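# Bench rules for shared arms — gallery page

January 10, 2018

The Dultent bench rules came into force in December and apply to every arm we run, in simulation as well as on the floor. There are 20 of them. This page shows the ones that come up most at sign-off. The full text is in the Woterum handbook, section 6.

A rule that holds on a real table also holds on a rendered one. If a task would fail a check at Peeters, it fails in the simulator too, and the log must say so.
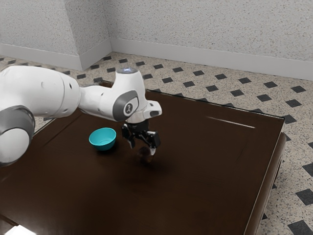 Corentin Gilbert wrote in to ask whether the hover rule should apply before every grasp, as it adds time to long runs and his group would like to drop it for repeat picks. It stays for now. We will look at it again when the Trarnex results are in.

**Rule 4, hover before closing.** Fingers open and pointing down, clear of the table top. The arm holds there until the position check has passed.

**Rule 7, low contrast.** A dark object on dark wood is allowed as a test item — but it must be listed as low contrast in the task sheet, and its results are kept apart from the rest.

**Rule 11, neighbouring items.** Anything else on the table, such as a bowl, goes in the task sheet with its start position. Moving it by accident counts as a fault, even if the pick succeeds.

Send corrections to the bench desk with the rule number in the subject line.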